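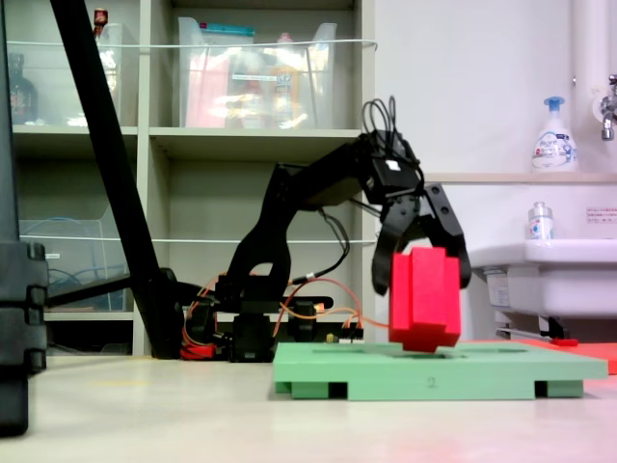 About Wallance

Wallance is a small record label and night-time promoter. We release music by singers and producers who come up through clubs, and we run the nights where many of them first play. We also publish a printed paper, which started as a folded sheet left on the bar and now runs to 20 pages.

The company was set up by Charmaine Nel and Kęstutis Ramanauskas. Charmaine had been booking acts for a basement club called Brelatach and Kęstutis was the sound engineer there. When the lease ran out the building went to a furniture retailer, and the two of them were left with a list of phone numbers, a pair of monitor speakers and a monthly night that had nowhere to go. The first Wallance party was held in a function room above a snooker hall in February. The heating was off and most people kept their coats on.

The label came a year later. A singer who had been performing at the night between DJ sets had four finished songs and no plan for them. We pressed 676 copies of a twelve-inch, the number left over when we worked out what we could spend and took off the cost of the sleeves. They took seven months to sell. We have pressed in runs of 1000 for most releases after that, with smaller runs for the cassettes.

What we do

Releases. We put out between four and six records a year. Most are EPs. We pay for mastering, artwork, manufacturing and a modest amount of press, and we split what comes back equally with the artist once those costs are covered. Artists keep ownership of their recordings and license them to us for a fixed term. The contract is five pages long and we go through it in person before anyone signs. We ask artists to have somebody else read it as well.

Nights. The main night is still monthly and is still called Brelatach, after the old club. It moves between three venues depending on the time of year and who is playing. Doors are at 9 pm, live acts are on by 10.30 pm, and DJs play from midnight until close. We put singers on in the middle of the evening, when the room is full, and the lights stay low for them just as they do for the DJs. There is no VIP area and no guest list beyond the performers' own.

The paper. Arkenach is our free printed paper. It carries interviews, photographs from the nights, a page of reviews and a long piece on clothes in every issue. The clothes piece is usually the one people write to us about. A lot of those who come to our nights make or alter what they wear, and some of them have gone on to sell it. Arkenach prints their names, how they made the garment and where to find more of their work, if they want to be found.

Styling and stage clothes. This began informally, with artists borrowing from designers they had met at the night. We now have a rail of pieces on loan and a simple agreement that covers damage, cleaning and credit. Designers are credited on the sleeve and in any video, and they are paid a fee when a piece appears on a cover. We do not take a commission on anything sold as a result.

Who we are

Charmaine Nel looks after the label. She listens to everything that is sent in, deals with the pressing plant and keeps the release schedule. Before Brelatach she worked in a shop selling second-hand records and she still buys far too many of them.

Kęstutis Ramanauskas runs the nights and is responsible for sound. He brings his own mixing desk to two of the three venues. He also does rough mixes for artists who cannot get into a studio, and has recorded three of our releases from start to finish.

Ott Kazlauskienė edits Arkenach. She joined after writing to complain about the proofreading in the third issue. She commissions all the writing, lays out the pages and handles distribution to shops and bars.

Nantana Srithong is in charge of styling and the loans rail. She trained as a pattern cutter and worked in theatre wardrobe for some years. She also designs our merchandise, which is limited to one T-shirt and one bag per season.

Stepan Vakulenko does the accounts, royalties and ticketing. Statements go out twice a year, in plain figures, with every cost listed. If you are one of our artists and something on your statement does not make sense, he is the person to ring.

We also use a small group of freelance photographers, door staff and writers. They are named in each issue of the paper.

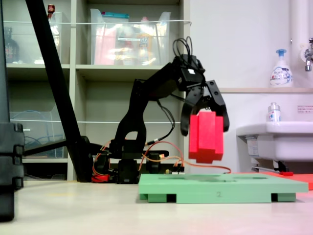
Where we work

Our office is on the first floor of the Raudsepp building, a former glove factory split into studios and workrooms. We have one large room and a store cupboard. Records are packed and posted from the large room, and the loans rail stands along the back wall. There is a goods lift but it is often out of order, so please tell us before delivering anything heavy.

Visitors are welcome in the afternoons if they email first. Artists collecting stock can come at any time between 11 am and 6 pm. The street door has a buzzer with our name on it. Press it for longer than you think you need to.

The building has step-free access through the yard at the side. Two of our three venues are fully step-free. The third has a short flight of stairs down to the dance floor and a portable ramp which the venue staff will put out on request. We give the details for each night on its ticket page, along with the nearest bus stop and the time of the last service.

How we choose what to release

We do not have a house style. Looking back over the catalogue, there is more slow music than fast, and more singing than you might expect from a label that grew out of a club. Several of our artists had been going to the nights for a year or more before we knew they made music at all.

We look for songs that are finished or close to it. We are not much use to someone who wants to be developed over several years, and we say so early on. If we like something but cannot afford to do it properly, we will try to pass it on to another label. This has happened with five artists so far and two of them are now far better known than anyone on our own list.

We do not ask how many followers anyone has. We do ask whether they can play live, or would like to learn, as most of our records are sold at shows.

Sending us music

Send a private streaming link to the demos address on the contact page, with no more than three songs. Please do not attach files. Tell us your name, where you live and anything you would like us to know about the recordings. A biography is not needed. Charmaine replies to everything, but it can take up to two months, and longer in the run-up to Christmas.

We cannot give detailed notes on every submission. If you would like to talk to us in person, we hold an open listening evening at the office each spring and autumn. Places are free and are announced to the mailing list first.

Playing at the night

DJs and live acts are booked two to three months ahead. Everyone who plays is paid, including the person on first, and fees are settled before the end of the night. We cover travel for anyone coming from outside the city. At least one slot on each bill goes to someone who has never played for us, and we keep it open until the rest of the line-up is in place.

Money

Wallance is a limited company owned by its two founders. We have no outside investors. Income comes from record sales, tickets, a small number of sync licences and advertising in Arkenach, which is limited to four pages an issue. Last year we sold 2396 tickets across all our events. Any surplus goes towards the next year's pressing costs. The founders have drawn a salary for the last three years and everyone else is paid by the day at a single rate.

Behaviour at our events

People come to our nights to dance, to see friends and to wear what they like. We ask everyone to leave each other in peace to do it. Harassment of any kind means being asked to leave without a refund. Members of our team wear a yellow armband and there are always at least two of them on the floor. Photographs are taken for Arkenach by our own photographers, who will ask before they take a portrait. If you find yourself in a picture and would rather not be, write to Ott and it will come off the website the same week. We cannot recall printed copies, but we will keep the picture out of anything we print later.

Contact

General questions, press and bookings each have their own address, listed on the contact page. For missing or damaged orders, please include your order number and a photograph of the parcel. We post orders twice a week. Back issues of Arkenach can be sent for the cost of postage, apart from the first two, which have run out.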